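Tidying tips I brought home from the Prusis open day

I went to the robot open day at Prusis on Sunday expecting to eat a free cookie and leave. I stayed three hours and came home with a page of notes on how to put toys away, so this week's tips are a little different from the usual stain removal!

The Stoltano hall had the tabletop demonstrations, and that's where I planted myself. A two-armed setup was working on toy bricks, the chunky interlocking kind my kids used to leave on the stairs. I watched it for almost 40 minutes (my feet knew about it later).

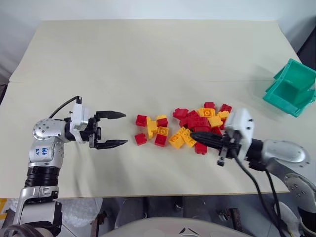 Anyway, my first tip is to spread the pile before you sort it. I always dig straight into the heap and end up chasing the same yellow brick over and over. Push everything out flat with the side of your hand and you'll see what you've got.

Tip two: lay the bin on its side. Put it at the far end of the table with the mouth facing you and sweep the bricks in with a dustpan brush. I tried this at home with 196 bricks (yes, I know how many we own, they came in a numbered set) and it went so much faster than dropping them in by the handful.

Use both hands, too. I tend to hold the bin with one and pick with the other, but if the bin can stay put by itself, you've got a spare hand. Stick a damp dishcloth under it if it slides.

A plain, pale work surface helps more than I expected. Our kitchen table has a busy oilcloth on it and small stuff just vanishes. I bought an old cream bedsheet for the craft corner – I'm using it for beads and screws as well, and you can gather up the corners when you're done.

For cables, the Bosto booth was handing out fabric ties, 16 to a pack. Leave some slack wherever a cord has to bend or move, and tie it only on the straight parts. I've redone the sewing machine and the stand mixer already.

I also asked at the Janevski table what a pair of arms costs and then went and got my cookie. We'll be doing the bricks by hand for a while yet – next week, oven racks.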